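Aprender a agarrar sin romper nada

Eoin Coughlan habla despacio y corrige sus frases cuando no le gustan. Desde octubre trabaja en Drotura, un método para entrenar brazos robóticos en cocinas simuladas, y me recibe con dos ventanas abiertas en la pantalla. "Primero mira un poco", me dice, "y después preguntas."

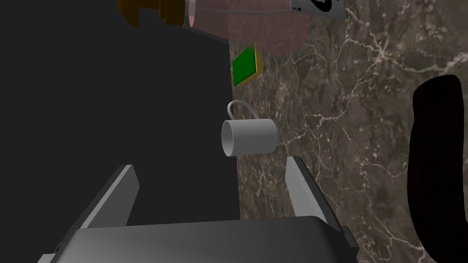
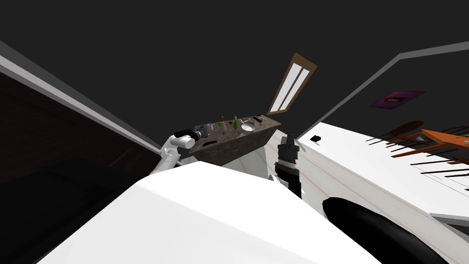 Escenas de la cocina simulada, tomadas desde dos puntos de vista distintos.

La idea de Drotura se explica en poco tiempo, aunque a su grupo le costó bastante llegar a ella. Un robot que aprende a agarrar una taza suele recibir ejemplos buenos: la mano se acerca, los dedos se cierran, la taza sube. Coughlan quiso dar más peso al momento anterior. "El error casi siempre está antes del contacto", afirma. "Cuando los dedos se cierran ya es tarde para arreglar el ángulo. Por eso cortamos cada ejemplo en el instante de la aproximación y lo repetimos con pequeñas desviaciones."

Cada demostración original se convierte así en 100 variantes, en las cuales la mano llega un poco girada, un poco alta o demasiado lejos. El programa debe volver desde allí a una posición útil. En total el grupo partió de 383 demostraciones, todas hechas por personas que manejaban los brazos a distancia.

Le pregunto por qué no trabajaron desde el principio con un robot físico. Se ríe. "Porque las tazas cuestan dinero y los motores todavía más", contesta. Luego se pone serio y añade que en la simulación puede volver al mismo instante cuantas veces quiera, y que esto en un laboratorio es casi imposible: la luz cambia, alguien mueve una botella, el brazo se calienta.

La prueba principal, que ellos llaman Hartono, consistió en 1.000 intentos con objetos colocados al azar. El método anterior falló en casi 400. Con las variantes de aproximación, los fallos bajaron a menos de la mitad, un resultado que Coughlan presenta con cuidado. "Es un resultado en simulación", repite dos veces durante la conversación. "Yo no voy a decir que el robot sabe agarrar una taza. Sabe agarrar esta taza, en esta cocina, con esta física."

Las asas siguen siendo el punto débil. Cuando el asa mira hacia la mano, el sistema duda entre tomarla o ir por el cuerpo de la taza, y a veces se queda en medio. Los objetos blandos dan otro tipo de problema – el simulador los trata como si fueran rígidos, y entonces lo que se aprende de ellos vale poco.

El próximo paso es llevar el método a un brazo real, en el taller de Vondale. Coughlan espera perder una parte de la mejora en el traslado, pero no quiere decir cuánta. "Si te doy una cifra, la vas a escribir", me dice, y vuelve a una de las ventanas para mover el punto de vista unos grados.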